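The Jastwood 90 Tow Bar for Light Aircraft

If you have ever tried to coax a two-seater back into a crowded hangar on a damp Monday morning, with one hand on the propeller root and the other waving at whoever is supposed to be watching the wingtip, you will know why we are so fond of the Jastwood 90. It is a simple steering bar for nosewheel aeroplanes, and we have sold it happily alongside the bigger Unov tugs for years now (the two get along very well, by the way, as the bar clips straight on to the Unov hitch).

The bar comes in two sections that slot together and lock with a sprung pin, so it will lie quite comfortably behind the seats or in a baggage locker. Fully extended it measures 266 cm, and it weighs 7 kg with the standard fork. The fork ends are sleeved so they won't chew up your spats, and spare sleeves are always on the shelf here at Brikside.

Do tell us your aircraft type when you order! Fork widths vary more than you would think, and Bheki Magagula in our parts room would much sooner have a chat on the telephone beforehand than see a bar come back in the post. Please quote part number 781 for the standard fork, or ask for the Ngcobo adaptor if you fly a taildragger.

Orders placed before noon normally leave us the same day, and you are very welcome to collect.
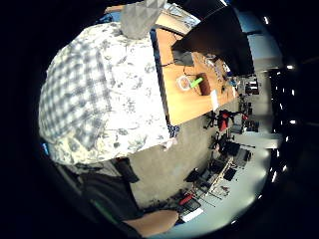 Bars are best stored indoors, with a smear of grease on the pin now and again. When you are moving an aeroplane by hand, ordinary clothes will do perfectly well, and a light short-sleeved shirt and dark trousers like these are comfortable enough on a warm afternoon, though do tuck in any dangling straps before you take hold of the handle.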